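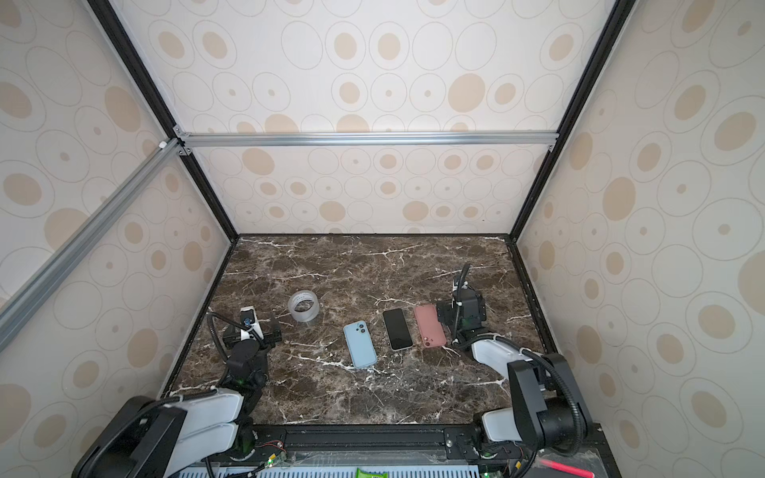
The two-arm cell at Husden lost most of the second half of February to a fault on the left arm, and this report covers what happened, what we have done and what is still open. Work on the phone handling task has started again. The task remains the one agreed with Østergaard in the autumn: three smartphones on the marble top between the arms, to be picked and placed without touching each other, with a roll of clear tape on the table as an extra object. No changes have been made to the walls or the table.

What went wrong

At 14.20, partway through a long run, the left gripper stopped answering commands while the arm kept moving. The arm had been told to lift and instead pressed down on the table for 9 seconds before the current limit tripped. The gripper fingers were bent and one handset was cracked. No one was inside the guard line and no one was hurt. The operator used the stop button, but by then the limit had already acted. The button is on the far side of the desk from the screen and that is too far.

Cause

We took the arm apart at the Ketitz workshop. The cable to the wrist had worn through its outer cover where it rubbed against a bracket, and two cores were touching when the wrist was turned fully one way. That explains the lost gripper signal. It does not explain why the arm carried on. For that we had to look at the software. The Giko controller treats the gripper as a separate device, and a dropped gripper did not raise a fault on the arm it belongs to. The last position target was also wrong by several centimetres, as it had been worked out from an old gripper reading. This was our setting and not a defect in the controller.

Work done

The wrist cable has been replaced on both arms -- the right one showed early wear in the same place. A lost gripper signal now stops both arms at once. We tested this by pulling the connector at different points in the motion, and the arms stopped each time. The current limit on downward moves has been lowered. It now trips now and then during normal picks, mostly on the flattest handset, and we are still adjusting it.

Effect on the programme

Before the fault we had 702 completed runs. All of them have been kept apart from the 4 made on the day of the fault, which are set aside until we know how far back the bad readings go. We are 2 weeks behind plan. We expect to recover one of those weeks in April by moving the lighting tests to the evenings. The other will push back the second delivery, and we ask Østergaard to agree to that change.

Costs

The cables and fingers came out of the spares line. The handset was one of ours and has been replaced from the same line, which is now nearly used up. We would like to move money from travel to spares and will send the form separately.

Still open

The stop button has to be moved to the operator's side; the part is on order. Cable checks have been added to the start-of-day sheet, but the sheet does not yet say how worn is too worn, and Ketitz will send us wording for that in March.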